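3.2 Laying the table: plates, bowls and loose letters

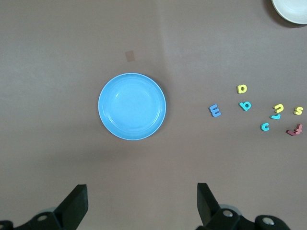 Figure 2. A table top with a plate, a bowl and foam letters.

We have come to think that the way a family table is laid matters a good deal more to early letter play than the letters themselves, and it took us rather a long time (and a great many cups of tea in other people's kitchens) to see it. In the Bralodby homes the letters usually lived in a tin or a drawer, and came out in the gap between clearing one meal and starting the next, so that they nearly always had to share the table with crockery. We therefore kept crockery in our own layouts as well. In Figure 2 the light blue plate has been left empty, with the foam letters scattered to the right of it, a blue E lying nearest, and the white bowl set further off in the corner. The plate gives a child somewhere obvious to put things, and we were careful never to say what it was for.

The letters were deliberately not stood upright or put in order. Jasper De Bruijn, who visited most of the Kaston families, had noticed that a neat row tends to be admired and then left alone, whereas a scatter invites a small hand to start turning things over — and turning matters a great deal with foam shapes, as a lower-case d becomes a p with half a spin and a b becomes a q in the same way. Several parents worried about this and asked whether they ought to put the letters the right way up first. We asked them kindly to leave things be, and to name a letter only when the child held it out to them.

Each family was given a set of 30 letters to keep, and play was allowed to run on until the child wandered off or the table was wanted for supper. Parents wrote down whatever they remembered afterwards, in their own words, and the notes gathered up to December came to 1607 entries. Some are only a word or two long, and we have kept those in as well. How the entries were sorted is set out in Section 3.3.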